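设备与采购 > 邮件列表存档 > 双臂工位 > 按主题浏览

主题：Re: 新增摆餐工位的预算草案
发件人：Farzana Swati
日期：17/03/2024
收件人：equip-plan 列表

各位好，

Grarkisdale 那边要我们把 Ladia 项目下一期的设备清单定下来，财务收表之前我先把草案发到列表里，有意见请直接回到这个主题，不要单独给我写信，上次就是因为单独回复漏掉了两条。

先说范围。草案只包括一个新增的双臂工位，以及现有工位的易损件。机械臂本体不在这次的预算里，用库里的那一对，控制器也跟着走。需要花钱的是框架、桌面、线缆、夹爪手指、腕部相机的备件，还有一批餐具。

框架我问了两家。Clutier 的报价是 1506 欧元，铝型材按图切好，角件和螺栓都包括在内，另加运费 142 欧元。Guérin 只卖整根型材，要自己切，材料便宜一些，但我们没有合适的锯，外协切割的价格到现在还没有问到。我倾向于 Clutier。如果有人能在下周之前拿到外协的报价，我愿意重新比较。

桌面沿用浅色木板。有人提过换成深色哑光的，说反光少，但是换了以后新旧数据的背景就不一致了，训练那边不赞成。这一条我按不换写进草案，省下来的钱放到线缆上。

夹爪手指单价 27 欧元，我写了 20 件。备件数量是按去年的领用记录估的，记录本身不全，有几次更换没有登记。请领用的人以后写清楚工位和日期。

餐具这一项比较零碎，但每次评审都有人问，所以写细一点。任务是摆一套单人餐具，物件有餐垫、餐巾、盘子、叉子、勺子、绿色的玻璃器皿。玻璃盘子对抓取位置要求高，容易磕边，建议按三套买。餐垫和餐巾各多买几份，洗过以后会变形，不能一直用同一块。金色的叉勺现在用得可以，不换型号。

工位现状，双臂和白色餐垫： 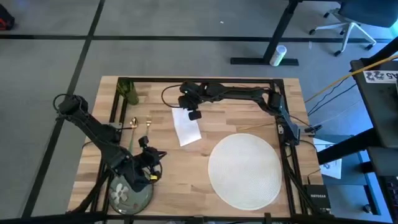
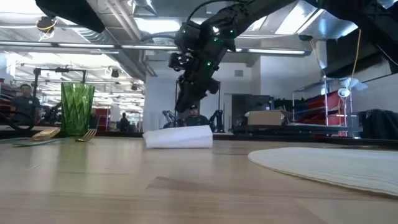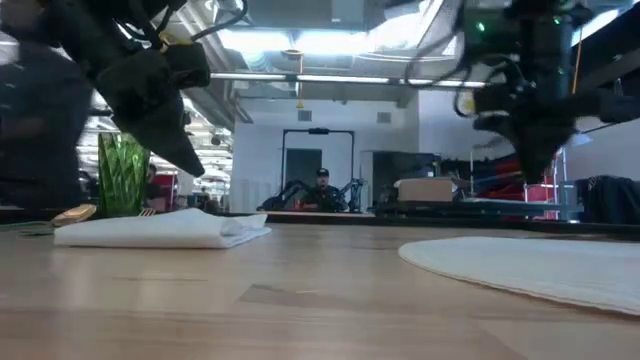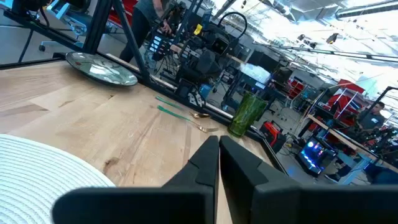

Lucienne Marchal 在 11 月的邮件里写道：
> 我对再加一个工位没有意见，但是预算里不能只写能看见的东西。上一个工位
> 批下来的时候，线缆、走线槽、网络端口和电源都没有列，最后是从别的项目
> 挪的钱，到现在账还没有平。请把这些单独列成一项，哪怕金额不准确也要列。

同意，已经列了。线缆分成三行：相机线、网线、电源线。走线槽单独一行。相机线请统一买带锁紧头的，长度比设计值多留一米，手腕转到极限位置的时候线不能绷紧。交换机先不买新的，等确定端口数再说，但我在备用金里给它留了位置。

> 第二个问题是时间。框架到货之后还要装配、标定、联调，谁来做，占多少
> 工时，草案里都没有。人力也是成本。

这一条我只能回答一半。装配和走线由我这边负责，标定需要算法组出一个人，两天。联调的时间取决于相机能不能按期到货，供应商目前只肯说“下个季度初”。我在计划表里按晚到处理，相机没到之前先用旧工位上拆下来的那一只，分辨率一样，外壳有一点磨损，不影响使用。

> 第三，夹爪手指能不能自己做？我们有打印机。

试过。打印件用在餐巾这种软的物件上没有问题，夹玻璃的时候手指尖会变形，几天以后两个指尖就对不齐了。如果只在叠餐巾的任务里用打印件，确实可以少买几件，但同一个工位上要换来换去，换一次就要重新校一次零位，我觉得不划算。想继续试的人可以找我拿模型文件，结果请发到列表里。

> 最后，建议把现有工位的维修和新工位分成两张表，评审的人不会帮我们区分。

已经分开了。表一是新增工位，表二是易损件和维修。餐具放在表二，因为两边都用。如果财务坚持餐具不能算设备，那就从耗材里走，金额不大，不值得为它再开一次会。

还有几件没有定的事，请相关的人回复：

1. 新工位放在哪里。靠墙的位置离电源近，但是旁边要过推车，我担心碰到框架。
2. 框架横梁的高度要不要改。现在的高度两只手臂都够得到桌面的远端，不过人伸手进去摆物件的时候有点别扭。改高的话 Clutier 要重新出图，报价有效期也要重新算。
3. 脚轮还是固定脚。固定脚稳，脚轮方便以后挪动。我写的是固定脚，脚轮作为选配。
4. 急停按钮的位置。旧工位上左撇子够不着，新的至少要两个。

第 4 条和安全检查有关，不管预算怎么砍都不能去掉，请不要在回复里建议省这一项。

表格放在共享目录的老地方，文件名没有变，改动用黄色标出来了。请不要直接改总表，改自己名下的那一页就行，总表会自动更新。

Farzana

相关主题
- 新增摆餐工位的预算草案（Lucienne Marchal）
- Guérin 型材外协切割询价
- 腕部相机备件：到货与替代型号
- 夹爪打印手指的磨损记录
- Ladia 二期设备清单，意见汇总
- 走线槽尺寸统一的提议

联系列表管理员 | 存档仅供订阅者查阅 | 返回顶部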